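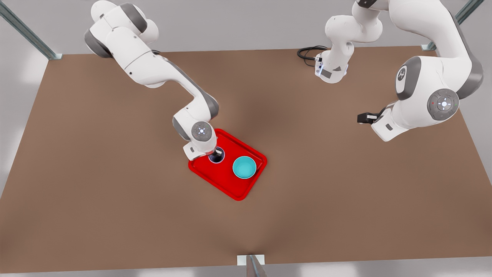
Clive Bloxham would rather skip the road altogether. In his notes on the Flusora campaign he writes that players remember towns and ruins, and that a journey between the two is "a page you turn". If the party wants to go from Ludach to the coast, he tells them they have arrived and asks what they do first.

Plenty of referees run their games this way and their players are content. This chapter takes the other side. It deals with overland travel in a long campaign: how to measure it, what it should cost the characters, and how to run it at the table without losing the evening to it. Readers who have worked through the chapter on maps will need their own regional map to hand, as most of the exercises at the end use it.

Chapter 7
Travel and Supplies

What this chapter covers

The first part deals with distance and time. The second deals with food, water and animals. The third looks at events on the road, and how they differ from the encounters you would place in a ruin or a cave. Weather has a short section of its own near the end, and sea travel is left for Chapter 8.

Terms you will meet

Stage: the part of a journey that fits between one safe stopping place and the next. A stage may be a single day or a week.

Load: the goods a character or animal carries, counted in whole units and not in pounds.

Pace: how fast the party chooses to move. The rules in this book allow slow, steady and forced.

Turning point: the place on a stage after which it takes more food to go back than to go on.

7.1 Why travel is worth playing

A campaign map makes a promise. When you put Ludach at one edge and the Mundetti Pass at the other, you tell the players that the two are far apart. If they can cross the gap in one sentence, the distance stops meaning anything, and so do the things that depend on it. A letter that takes all of October to arrive is only interesting if the players have felt how long the road is.

Travel also gives weight to choices that were made in town. The wizard who spent the last of the party's coin on ink will think about that again when the mule needs feeding. A player who chose a ranger over a second fighter has a chance to see that choice matter. In many groups the ranger's abilities are hardly touched from one month to the next, and this is nearly always a result of how journeys are handled.

There is a cost. Road play can be slow, and badly run it is the dullest part of the hobby. Most complaints come from groups in which every day is played in the same way: roll for weather, roll to find the path, roll for an encounter, mark off a ration, repeat. On a journey of 12 days, that is a great deal of rolling for very little play. Bloxham's objection is really to this procedure, and on that point he is right.

7.2 Stages instead of days

The method used in this book is to drop the day as the unit of play and use the stage. You look at the route and divide it wherever the party could rest safely, buy food or change direction. The road from Ludach to the coast covers roughly 300 miles and breaks into three stages:

Ludach to the Van Hecke mill. Good road, farms on both sides, food for sale.

The mill to the foot of the Mundetti Pass. Rising ground, few people, water in most valleys.

The pass and the descent to the coast. No food for sale and no shelter above the tree line.

Each stage is then played once. The players choose a pace, name a guide and a lookout, and tell you what they are carrying. You make one check for the path and one for events, and describe the whole stretch in a few sentences. If an event comes up you stop the clock at that point and play it out in full. When it is over, you go back to the summary and bring the party to the end of the stage.

Two players should not hold the same job during a stage. A guide who is also the lookout does both badly, and the rest of the group has nothing to do. In a small party one of the jobs goes unfilled, and the players should be left to decide which one they can do without.

The stages should be marked on the referee's map before play. Players may see the first of them. Later ones can be hidden until the characters have asked someone who knows the road, bought a map or gone to look for themselves.

7.3 Setting the length of a stage

Start from the ground. On a good road at a steady pace, use the daily distance given in your own rules and change nothing. Off the road, halve it. In mountains or marsh, halve it again. These are blunt figures and they are meant to be, as they have to be worked out at the table while people are waiting.

A forced pace lets the party finish sooner, but each character loses a unit of load for the stage, thrown away or used up. A slow pace takes longer and eats more food, but the lookout rolls with an advantage and the party may forage.

Referees new to this method often make every stage the same length. Avoid this. The short first stage out of Ludach lets the players learn the procedure while nothing much is at risk. By the time they reach the pass they know what the jobs are for, and the longer stage feels longer for it.

Mark the turning point on each stage as well. You need not tell the players where it is, but you should tell them when they have reached it, in plain words: you have eaten half of what you brought. Then ask whether they are going on, and give them time to argue about it.

7.4 Load

Counting pounds and ounces is accurate and almost no group keeps it up. The load system asks for much less. A character carries a number of units equal to their strength rating, and a mule carries 12. A weapon and armour are one unit each. Food for one person for one stage is one unit, whatever the length of the stage, except in country marked as barren, where it is two.

Water is not counted unless the land is dry. Coins are not counted until there is a chest of them.

Write loads in pencil on a single shared sheet, kept in the middle of the table where all the players can read it. The person playing the guide keeps it up to date. A blank sheet is printed at the back of the book and may be copied for use in your own group.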